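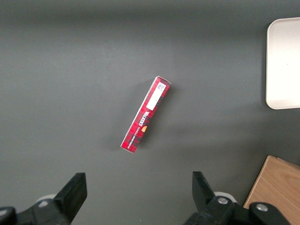
Reet Lukoševičius

April · 3 min read
Filed under: Pantry & Gifts / Biscuits

Walkers, slim tartan carton

Back in the Kollow shop after a gap. Same red and black plaid box, same slim shape, name in big white capitals down the length of the face. Ours carry a white label up at one end with a small square code on it. Scan that one at the till, please, it's the only code our system likes.

Sold as single cartons or by the case. Case is 13 cartons. Yes 13, that's how Draston pack them for us and no we can't do a round dozen.

What it's for

Mostly gets bought as a small gift or as the thing you put out when people come over. Slim enough for a coat pocket (big coat), a desk drawer, the side of a hamper where a square tin won't go. Popular with the office crowd. Also good for mailing, fits a padded envelope with a bit of room over.

Shortbread people know what they want, so I won't go on. Butter, sugar, crumbs on your sweater. Better with tea than coffee if you ask me. Benedetta says coffee, and she does the ordering, so make of that what you will.

Serving

White plate, every time. Pale biscuits look fine on a white plate, whatever the magazines say, and you don't need a doily. The small rectangular Vikska trays are a good match if you're buying something to go with it, rounded corners, raised rim so nothing slides off when you carry it through. Wood board also nice, esp. with cheese. Sharp cheddar and shortbread, try it before you write in.

Don't plate them hours ahead. They pick up damp and go soft at the edges.

Storing

Cool cupboard, away from the stove. Once the inner wrap is open, move whatever is left to a tin with a tight lid. The carton on its own won't keep them crisp. Not the fridge. Keep away from onions, spices, scented candles, anything with a strong smell, because butter takes on smells fast. Learned that with a shelf of lavender soap and most of a case.

Check the date and the ingredients on your own carton before serving. Contains wheat and milk. If someone at the table has an allergy go by the pack and not by this page, I update this page when I get a minute.

Gift wrapping

We can do a ribbon. Plain dark green or plain cream. We stopped doing tartan ribbon on the tartan box, it was too much. Paper band with a handwritten name also possible, keep it short, there isn't much room next to the lettering. Tell us in the notes box at checkout and spell the name the way you want it. We copy it exactly.

Bigger orders

For weddings and company gifts ask Vignesh Varghese at the front desk. He has done orders up to 300 cartons and will want as much notice as you can give him. Stock comes through the Holovko warehouse and they don't hold a lot of this line over the summer. Anything over that, call first, dont just put it in the cart.

Limit of 6 per customer on singles until the next delivery. Sorry. Case orders not affected.

Returns

Unopened only, with the receipt. Dented corners are not a fault as far as we're concerned, it's cardboard and it travels. Crushed is diffrent. Send us a picture and we'll swap it.

Pickup from the side door after 2 pm.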